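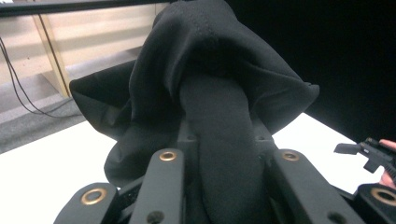
4.3 Running the cloth handling demonstration

This section covers the hand-held gripper demonstration with fabric, as given to visitors on an open day. It assumes the table, backdrop and cables have been set up as in sections 4.1 and 4.2. Two hand-held grippers are used on one garment or piece of cloth, each worked by hand.

Before visitors arrive

1. Wipe the white tabletop and let it dry. Lint shows clearly under the overhead lights.

2. Route all cables behind the furniture and down to the floor. No cable may cross the visitor line, which is marked on the carpet 2 metres from the table edge.

3. Open and close each gripper 14 times with nothing in the jaws. The fingers must return fully each time. If one sticks, exchange the gripper and write its number on the Hao fault sheet.

4. Inspect the brass eyelets on the upper faces of the segments. An eyelet that has lifted will catch on knitted cloth.

Caution: do not push an eyelet back in with a screwdriver. Return the gripper to the Flakisdale workshop.

5. Select the cloth. Dark, soft cloth is acceptable for this demonstration, but its outline is hard to follow against the black backdrop. Keep at least one loose corner over the white part of the table.

Giving the demonstration

6. Lay the cloth flat and start the session timer. The standard run is 40 minutes, including questions.

7. Lower the first gripper over the middle of the cloth and close the fingers on a single fold. Lift until the fold hangs freely.

8. Bring the second gripper in from the right with its jaw pointing at the nearest free flap. Hold the body of the tool, with the fingers clear of the jaw.

Note: the cloth tends to bunch above the first gripper during the lift. Leave it. Pulling it straight by hand spoils the recording for that attempt.

9. Close the second gripper on the flap, draw the two tools apart slowly and lower the cloth to the table.

10. Repeat from step 7 with a different fold. Visitors may try the second gripper only, one at a time, and only with a member of the Skesetti team on the first.

Caution: rings, lanyards and loose cuffs must be kept away from the fingers. Hair is to be tied back before a visitor steps up to the table.

After the session

11. Stop the timer and save the recordings before disconnecting anything. The cables are unplugged last.

12. Return both grippers to the case with the jaws open.

13. Enter the session in the log. Open day sessions at Cellamville are booked under code 947 - any other code sends the recordings to the general store, and they then have to be moved by hand.

For cleaning of the fingers and replacement of screws, see section 6.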